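Cliltarby Neighbours Help Board
Home > Kitchen > Worktops and tables

Will a countertop appliance ruin a pale wood table?

Posted by Rulleo
Dec 4, 2024

We've moved house and the only sensible place for the big grey appliance is the kitchen table, as the worktop is barely deep enough for a chopping board. The table is pale wood, might be birch, might be maple, and the seller was no help. I paid 300 for it second-hand, so I'd rather not wreck it in the first year.

The shop says the appliance is "safe on all surfaces". I have heard that before, from the people who sold us the last one, and that one left two brown rings on a sideboard.

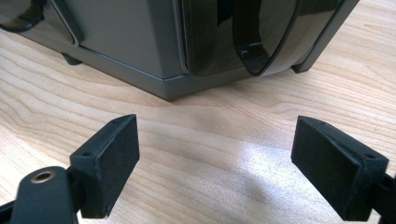
It's a heavy boxy thing and it stands on small feet, so there is a bit of air under it. My sister says that's plenty. My neighbour says buy a special mat from Kakwood, which is a lot of money for a piece of rubber. I don't believe either of them much. Has anyone had one standing on bare wood for longer than a few weeks, and what did it do?

Also, how do I find out what finish is on the table? I don't want to start rubbing things into it because a video told me to.

Posted by Latuheru
Just get the mat. I've got one, no problems at all.

Posted by Zinash Ambaye
I wouldn't rush out for the mat. Some rubber mats mark a finish worse than the appliance would. I had a black one that left a yellowish patch on an oiled table, and the patch is still there after two sandings. If you want something underneath, use a cork sheet or a plain ceramic tile, and lift it now and then to wipe under it.

The feet are the bit to look at. Tip the thing back (unplugged, empty, second person helping) and feel them. If they're soft and a bit tacky they can stain too. Felt pads are fine for a lamp but I wouldn't put them under anything that gets warm or leaks.

As for "safe on all surfaces", ask them which surfaces they tried. I did once, about a kettle, and got a leaflet in the post.

To test the finish, pick a spot on the underside, if it has been treated the same as the top. Put a drop of water on it and leave it for ten minutes. If it stays as a bead, you've probably got lacquer or varnish. If it sinks in and goes dark, it's oil or next to nothing. It's a rough test and it can fool you on an old table where the finish has worn thin in the middle.

Then look at the top with a light over it. An even shine points to a film finish, though a well waxed top can do the same, so don't hang everything on it.

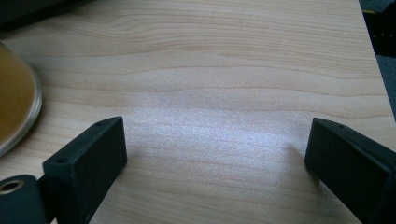

Light on a pale wood top, with the grain a little washed out under the glare.

If it does turn out to be oiled, do a fresh coat before the appliance goes back and give it a good few days to cure. The tin will say overnight. I don't trust the tin.

Posted by Rulleo
Thanks Zinash. I'll try the water drop underneath. Cork sounds cheaper than Kakwood anyway, though I'm not convinced it won't go crumbly. I'll report back in February if the table has survived.

202 people found this page useful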